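Open afternoon at Gotbridge

Gotbridge opened its data collection rooms to visitors one afternoon in August, and I took the train up with Gleice Barros, who works on calibration. My notes follow, mostly for my own use.

The tour began with the handheld setup. An operator works at a table with a gripper in each hand, and each gripper carries a white cube printed with square fiducial codes. Pose comes from the cubes. Everaldo Seixas, who ran the session, said a cube shows the tracker more than one face at most wrist angles, so a single blocked face seldom costs them a recording. The objects are chosen to be awkward. A marker pen standing on end tips over at a light touch, and artificial flowers have thin stems that spread in all directions.

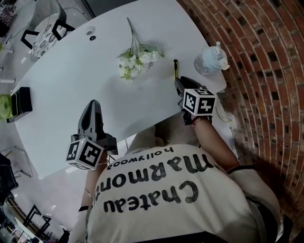 Numbers

The current set holds 3582 recordings, of which 564 are two-handed. The target for two-handed work is 2000. Each operator does 20 takes and then changes tables. I asked how many takes get thrown out and didn't get a figure.

Software

Playback runs in Trellora, an in-house viewer. It plots both gripper paths on one time axis and marks any gap in tracking in gray. Scrubbing was slow on the demo laptop. Gleice asked about clock drift between the two hands, and Seixas said they correct it once per session. I would want it checked more often than that.

Export is one file per take. The format notes are supposed to go up on their site next month.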